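Linen and Clothing: Frequently Asked Questions
Ostia Guest House, Resident Information

How often is bed linen changed?
Sheets and pillowcases are changed every Thursday. Residents are asked to strip the bed before noon and leave used linen outside the door.

May I use my own bedding?
Yes. Residents may bring their own sheets, pillows and blankets. Please mark each item with your name. The house does not replace personal bedding lost in the laundry.

Where should spare blankets be kept?
Blankets that are not in use may be folded and stacked in a corner of the room, away from the heater. Each resident may keep up to 4 house blankets.

How is clean clothing returned?
Clothing is folded on the bed and stacked on a stool or box near the wall. Heavier pieces go at the bottom. Cabinet doors are not opened by staff unless the resident has asked for this in writing.

Is there a charge for laundry?
The first 2 loads each month are included. Further loads are charged at the rate posted in the Reddy Wing office.

What happens to unclaimed items?
Unclaimed items are held for 12 days at the front desk and then donated.

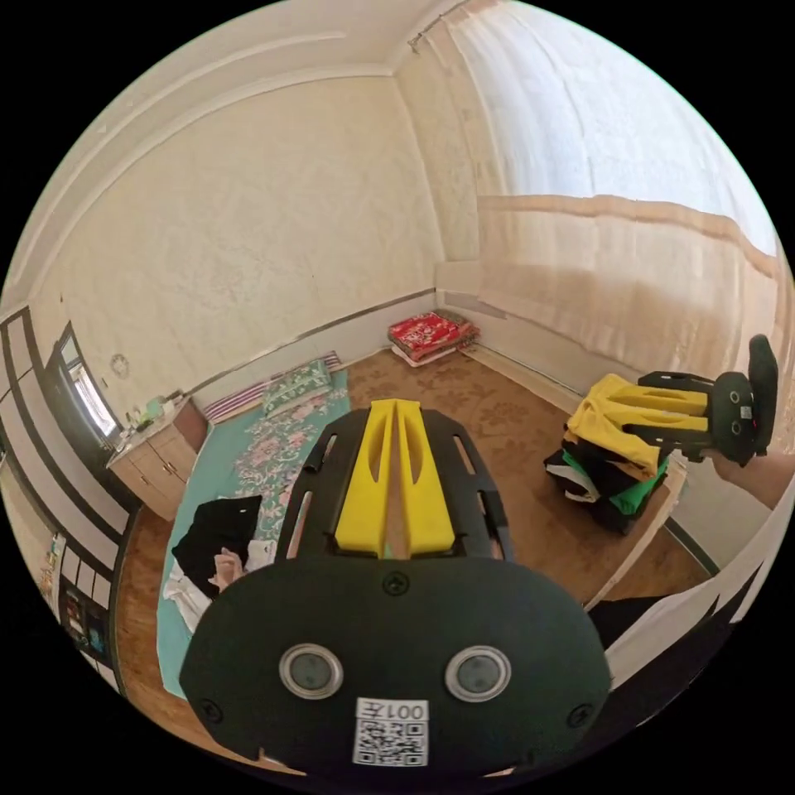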